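How Does Glass Get Into a Window?

Ever leaned on a big shop window and wondered who put it there? A glazier did! That's someone who cuts and fits glass. Quick tour, then.

1. Measuring
First job — measure the hole. Top, middle, bottom. Old buildings are wonky, so one measurement won't do. Upendo Nzioka fits windows in Butholm and she measures everything twice. The biggest pane she has put in so far was 131 kilos. Heavier than a baby elephant, nearly as tall as a bus stop!
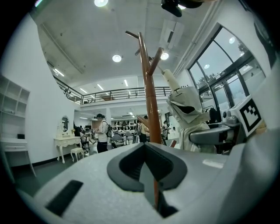
Then the numbers go off to the workshop. Get one wrong and the glass won't fit. You cant squash glass.

2. Cutting
Bit of a surprise: glass isn't really sawn. A tiny hard wheel scratches a line, then snap! It breaks along the scratch. Thick gloves on, always.

Safety glass is differnt. It gets cut first, then heated very hot and cooled fast, which makes it tough. No cutting after that.
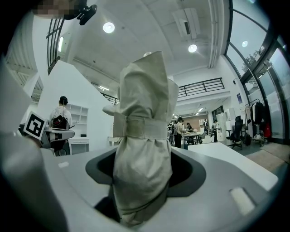
3. Fitting
Suckers! Big rubber ones with handles. It took 4 people to lift the front window at the Nurnance bakery. Up, in, wedge it, seal round the edges. Then leave it alone while the sealant sets. No fingers — it's sticky.

Words to know
Pane: one sheet of glass.
Putty: soft stuff that goes hard, used in old windows.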